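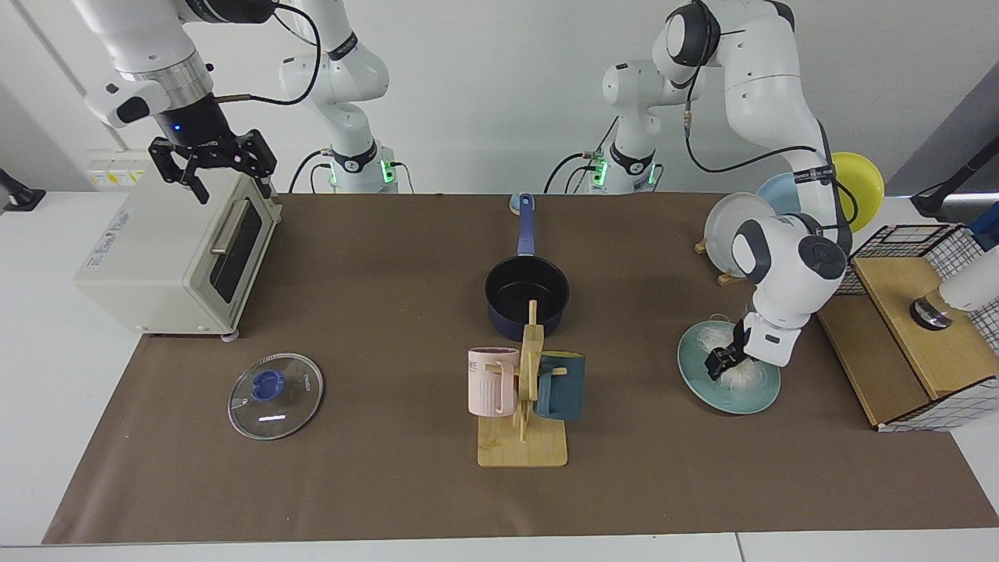 Attachment 1, side view. Left gripper on plate rim, right one over the toaster oven.

Ticket 1757
Opened: 2023-08-06
Product: Maluleke two-arm bench kit, running Colik task software
Site: Skidico test kitchen
Priority: medium (was high, knocked down by support)
Subject: kitchen tidy routine stalls on lids and plates, is this ready or not

What we want: clear a small kitchen table. Plates in the rack, mugs on the tree, lid on the pan, done. Chores any ten year old does while complaining. We have to tell the client in September if a machine can do it unattended.

What we get: bits of it. Ran the full routine 20 times since the update. Finished clean 1 time. Log has error 1447 in most of the failed ones, "grasp width out of range", arm stops and waits for a person.

Breakdown as best I can
- mugs: fine mostly. Handles over pegs, slow but OK
- plates: gets the rim, lifts, then tilts too far. Anything left on the plate slides. Food scraps are a whole other problem, it doesn't know they exist
- lid: worst. Clear glass, camera sees the table right through it. Goes for the knob and closes on air, or comes down on the glass
- pan: grabs rim ok. Never uses the handle, dont know why
- toaster oven door: not tried since update

Reply from Colik support
Please send the head view as well as the side view. Confirm the mat hasn't moved since calibration. Is the mug tree in the same spot every run?

Reply from site
Mat is taped, hasnt moved. Mug tree moves, yes, on purpose. People don't put things back in the same place and the client won't either. Head view attached. 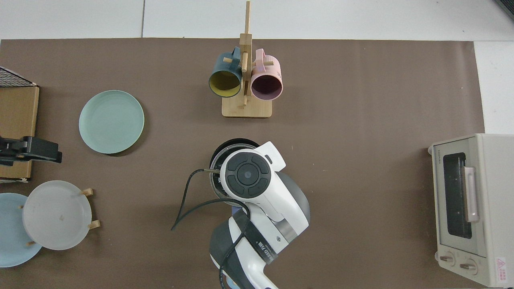 Attachment 2, head view. Mugs on the tree, green plate flat on the mat, Toshiba oven on the right.

From this angle mugs are easy to pick out, open ends toward the camera. Wrist and cable take up a big piece of the view low down in the middle though. Anything under there the head camera is guessing at. Would explain some of the lid misses?

Also the plate rack is way over in the bottom left corner from up here. Can we weight the side camera more for rack moves. Found a setting called view_blend in the Tunier add-on, not in the manual.

Reply from Colik support
Yes, view_blend is the right one. Default favors the head camera. Try the side camera for lid and rack only, leave mugs alone. For 1447: the lid knob is narrower than the minimum grasp width in the default profile. Lower the minimum and reload the profile. A restart alone will not pick it up.

Reply from site
Did both. Reload took three goes, the button grays out if a task is queued, please put that in the docs somewhere.

19 more runs with the new profile. 1447 is gone. Lid grasp works in 14 of them, misses in the rest are all glare I think, the overhead light puts a white streak on the glass and it chases the streak.
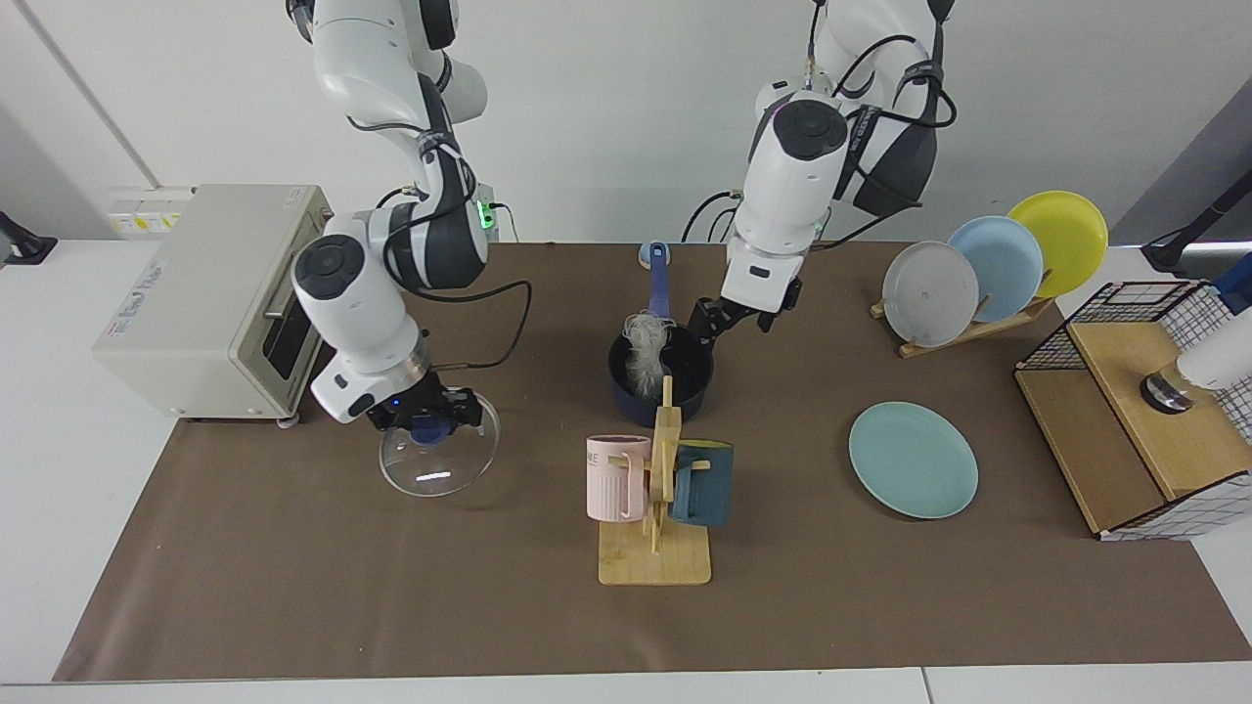

So holding the lid by the knob, ok, I'll call that fixed. Putting it ON the pan is not. It has no check for whether the pan is empty. Person looks in, sees there's something in there that shouldn't be, takes it out first. The routine just goes pick lid, go to pan, lower. Is there an "inspect before cover" step, or do we write it ourselves?

Reply from Colik support
No such step at present. You can add a look action before the place action and stop on anything above the rim. It will not decide what to do about the object, only stop.

Reply from site
Stop and call a person then. Fine for a shop bench where someone's standing next to it anyway. Not fine for a home. Putting that in the report: mugs yes, plates if scraped first, lids with supervison, pans no.

Leaving this open for plate tilt. Closing the 1447 part.

Status: partly resolved
Next: tilt limit on plate lift, retest with overhead light off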